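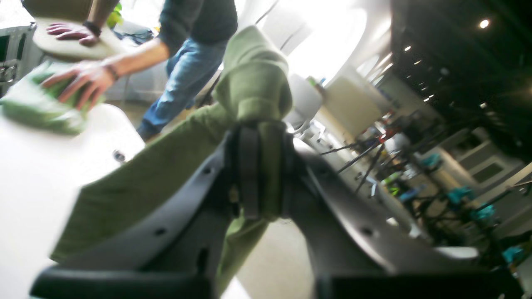 Tiltell, Issue 26, page 7

HOW DO YOU LOOK AFTER A ROBOT?

Imagine your hands had to pick up clothes all day long. You'd want a rest, a wash and maybe a new pair of gloves! Robots need looking after too, and the robot at the Lilteck workshop in Plilton gets a check-up every single morning before it touches any cloth.

First come the fingers. A gripper is a robot's hand, and this kind has two fingers that close together in a pinch. Clothes are covered in fluff (look inside your pocket if you don't believe us!) and fluff makes fingers slippery. So the pads get a good wipe, and every screw is tested to see if it has worked loose.

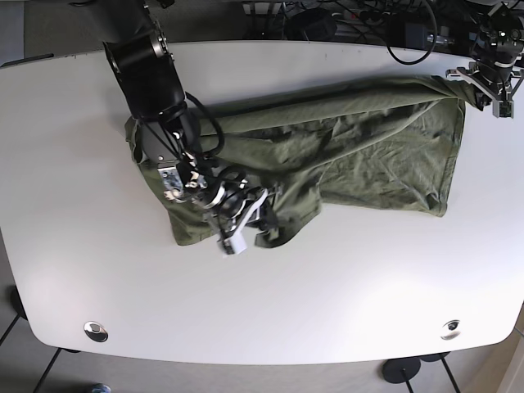
Next come the cables. They carry power and messages to the arms, a bit like the nerves in your own body. Every time an arm bends, its cables bend as well, so they need plenty of slack. Too tight and they could snap. Too floppy and they might catch on something! The engineer moves each arm slowly through its whole stretch and watches the cables all the way.

Then it's time for the squeeze test. Cloth is really tricky stuff. A brick stays the same shape when you grab it, but a T-shirt flops, folds and slides about. The robot pinches a bit of cloth, and the engineer gives it a gentle tug. If it slips out, the grip needs to be a tiny bit stronger.

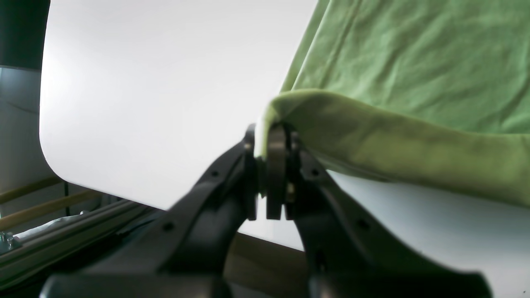 WHERE ARE MY FINGERS?

Shut your eyes and touch your nose. Easy! A robot has to be taught where its fingers are, and that job is called calibration (say it cal-i-BRAY-shun). The fingers open as wide as they can, then close until the pads meet, and the computer remembers both places.
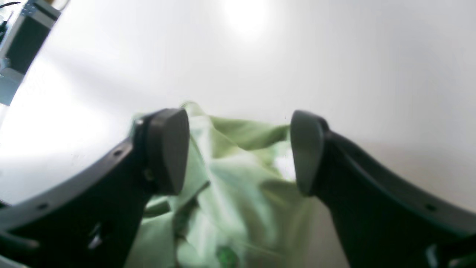

Lilteck's robot has a logbook too, where every check is written down. It has nearly 746 entries so far! When a pad wears out, a fresh one goes on, and the fingers have to be calibrated all over again.

TRY IT: Pick up a sock using only 2 fingers. Now try it wearing woolly gloves. Which is harder?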